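Stuvstead Swap Shelf: Your Questions

I get the same handful of emails every week, so I finally wrote my replies down in one place. If yours isn't covered, write to me anyway, I like mail!

What can I bring?
Books, puzzles, board games, and yarn. Puzzles with a missing piece are fine if you put a note on the lid (I once got to the last corner of a Lendbridge harbor scene and had no sky, and I'm still a bit sore about it).

Do I have to leave something to take something?
Nope. Take what you like. Most people bring things back eventually, and if you don't, I won't come knocking.

How long can I keep a game?
I ask for 21 days, mostly so the popular ones get around. Need longer? Just tell me.

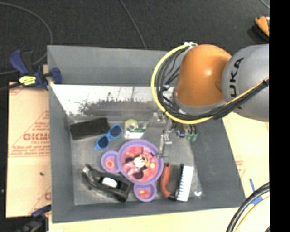 Can I drop off a whole carload?
Please email first! In May I got 4 carloads in one weekend and could barely open the door. The Stockdale shelf has more space than mine and will happily take cookbooks, which I'm always drowning in.

Do you take magazines or encyclopedias?
Sorry, no. Try the paper drive at Skultum.

When are you open?
Every afternoon except Sunday. I'm closed Fri 18 June for my niece's graduation, and the porch will be locked too, so please don't leave bags on the steps.

Is there a list of what's on the shelf?
There was, for a while. It had 273 titles and was wrong by lunchtime. Come and look!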